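Notes for the evening talk, Petham library, 7:00 start

Opening. Thank Houshang Zarei for the room. Say up front that this is a talk about floor plans and how people walk through small homes. Questions at the end.

Slide 2. The Petham survey covered 332 apartments. Most were under 1,000 square feet. We asked people to draw their usual route from the front door to the kitchen. Pause here and let them think about their own.

Slide 3. The Ammann building. Long hallway, doors on one side only. Residents put their shoes, bags and mail in the first six feet and left the rest bare. Mention the woman who kept her bike in the bathtub.

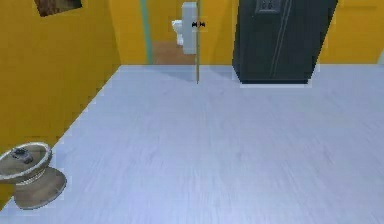

Slide 4. Walkways. I use 36 inches for a main path and go down to 30 if I have to. Tape it out on the floor before buying a sofa — painter's tape, it comes up clean. Leave it for a few days.

Slide 5. Briren. They knocked out one wall and spent $2,000 on it. Show the before plan first. The dining table moved twice.

Skip the Grivisska slides if we are past 60 minutes. The handout has the same plans, printed larger.

Questions. Someone will ask about load-bearing walls — tell them to call an engineer.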